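To: Darcy Donnelly, Limell small projects fund
From: Zyanya Rosales
Re: Codunton workshop room, progress report
2025-04-01

Hi Darcy,

You asked for something short and readable, so I'm going to try, though you know me and short. The money part is with Valentyna Marchuk and she'll send her sheet separately. My part is the room.

When I wrote the application we had two worktables, bare walls and one outlet strip that everybody fought over. The plan was to put up proper curtains, give the tables a decent surface and a solid frame, and get the cables off the floor. Two of those are done and the third is maybe half done, which I'll get to.

Curtains first, as I'm happiest about them! We went back and forth on color for longer than I'd like to admit. Stepan wanted gray. Roksolana Vasylenko brought in a bundle of fabric samples and pinned them up for a week, and the teal-green won. We ordered 30 yards from Gowda, and it came in one giant roll that two of us had to walk up the stairs. Roksolana did all of the hemming herself on the machine at home, and I'd like that to be on record somewhere official, so please count this as official. The fabric hangs in nice soft folds and it has made the room quieter (Stepan disagrees, but he hums while he works, so he's not a fair judge). The shade changes a lot depending on where the light falls. Near the windows it can look almost washed out, and I've asked Roksolana if a lining would help with that.

Then the tables. The tops are bright blue now and I still smile when I walk in. The frames are aluminum extrusion, the kind with the grooves running along it, so you can bolt on a bracket or a post wherever you need one and move it again the week after. Stepan Sydorenko cut and squared everything over three evenings. The extrusion and hardware came to $477, a little under what we'd put in the budget, and Valentyna has the receipts.

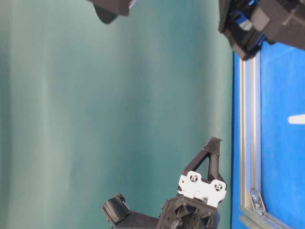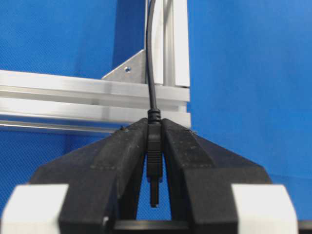 Getting the frames level took longer than building them. The floor at Codunton slopes toward the door, so every foot is screwed out to a different height, and if anyone drags a table we have to start over. We've put marks on the floor. People drag the tables anyway. I'm going to ask for locking feet in the next order, they're cheap and I should have thought of it the first time.

Cables are the part that's half done. I had promised you that everything would be off the floor by now, and it isn't. We pulled out every cord in the room, tested them, tossed the bad ones (a big bag of those, I'm sorry to say) and started labeling what was left. So far 80 have a label on them. The black ones all look the same from three feet away, so labels at both ends really matter, and that doubled the work. What we don't have yet is the overhead run. The clips we bought from Budow were too small for the thicker cords and had to go back, and the replacements are due later in April. Until they show up we're hanging what we can off the posts and taping down the rest.

A few smaller things so you have them:

The old tabletops went to the pottery group downstairs, who were thrilled.

The second outlet strip is in and has been checked by the building's electrician. The fighting has mostly stopped.

We haven't bought the stools. I'd like to hold off until the cables are finished and we know how much floor there is to play with. If that money has to be spent by a certain date, please tell me soon — I'd rather buy stools in a hurry than hand it back.

The curtain track sags a bit in the middle. Stepan wants to add another bracket and I've said yes. It comes out of what we saved on the frames.

As for how the room is being used, we're open four evenings a week again and the sign-up sheet is full for most of them. The biggest change is that people stay to clean up. A blue table shows every scrap of tape and every crumb of solder, so it gets wiped down, where the old ones just got gradually worse and we all looked the other way.

What I need from you is a yes or no on moving the leftover hardware money over to the lining, if we decide on one, and a date when you'd like to come by. Evenings are best. Park around the back, the front lot gets locked early.

Zyanya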